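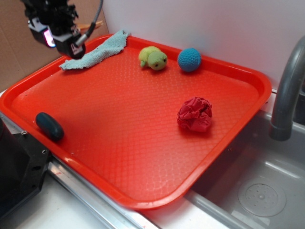 Friday, August 21, 2020. My small project for the rest of this month is the "everything tray." If you follow me for the balcony tomatoes, sorry, there will be a break from tomatoes.

**2/** The tray is red plastic, with a raised rim and a honeycomb kind of texture on the bottom. I bought it in Purville when we moved, to serve tea to guests. I think it served tea two times. After that it lived by the sink and took in every small thing that had no home.

**3/** So I made a rule for myself. Once a week I empty the tray, and each thing must get a place or leave the house. I don't allow a second tray. My sister has three of them and she can't find her keys in any.

**4/** The easy ones first. The blue-gray towel goes to the hook by the stove. It is faded, but it dries glasses better than the new ones from Treltetti, which only push the water from one side to the other.

**5/** The red-pink cloth I almost missed, because it is nearly the same color as the tray. Please learn from me and don't keep a red cloth on a red tray. I looked for it since Monday.

**6/** The little yellow-green turtle and the blue knitted ball belong to my niece. They will wait in the basket near the door until she comes again. The turtle has a very serious face for such a small animal, and I will miss it while I do the dishes.

**7/** Now the difficult one, the shell. It is a big spiral shell, golden brown, with a long pointed top. My neighbor Asnakech Negash gave it to me when she was clearing her shelves before going to live in Vunport. She said, "it is too good for a box," and then it was my problem.
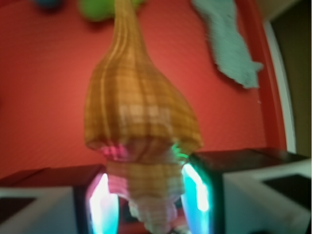 **8/** What I like most is the pattern. There are thin brown lines going around and paler ribs going up and down, so together they look almost like a plaid shirt. The lowest part is much paler, nearly pink in places, and it has small bumps on the edge.

**9/** Some of you asked how I clean shells. I use lukewarm water, one drop of dish soap and a soft toothbrush, always along the lines. No vinegar and no bleach! Vinegar eats the shell. Then I leave it to dry for two days on a towel, with the opening down.

**10/** I also read that you can rub it with a little mineral oil to bring the color back. I have not tried this. If you did it, please tell me if it becomes sticky later, because my kitchen has a lot of dust from the street.

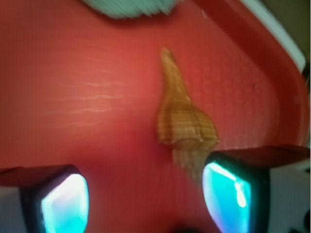 **11/** Places I considered for it: the bathroom shelf (too narrow), the window (I am afraid the sun will fade it), on top of the books (it rolls). My husband suggested "the tray," and he was not joking.

**12/** For now I think of a shallow bowl with sand, on the bookcase in the hall. The Gebreyes shop has a plain white one that I have been looking at for weeks. I only need to measure the bookcase first – last time I did not measure, and I own a very nice lamp that stands on the floor.

**13/** To the person who asked about the dark teal oval thing near the front of the tray: it has no place yet. It stays until next week, and then the rule decides.

**14/** Next time I do the drawer under the sink. If you have your own everything tray, tell me what has been in it the longest. I will read the answers tonight after dinner.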